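Shop notebook, May, enduro bike no. 19
Fork rebuild, second attempt
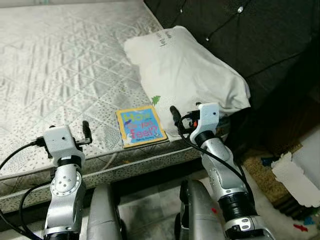 Tormod rode it for 60 minutes on the Cukstead loop and came back with one note, "harsh," which he then declined to expand on. Harsh where? Roots, braking bumps, landing? Shrug. I have asked riders for feedback after every test this spring and would get more out of holding up that board book with "How do you feel?" on the cover and letting them point at a page. Anyway. Pulled both legs at 4 p.m. Left one had oil the color of gravy, right one looked fine. Same oil, same day, same idiot filling them (me).

Left bushing scored on the inside. Replaced it with the Grutix part, which needed persuading. Seals both sides. Oil height set to 125 mm, measured twice, then a third time after Sandamali walked past and raised an eyebrow.

Rebound two clicks out from where Tormod had it. He says he never touched it. It was fully closed.

Hour meter on the bench dyno reads 2,742, so whoever borrowed it didn't log it. Hemi?

To do: check the stem bearings, order more seals, find the 19 mm socket. Valter has it. Valter says he doesn't.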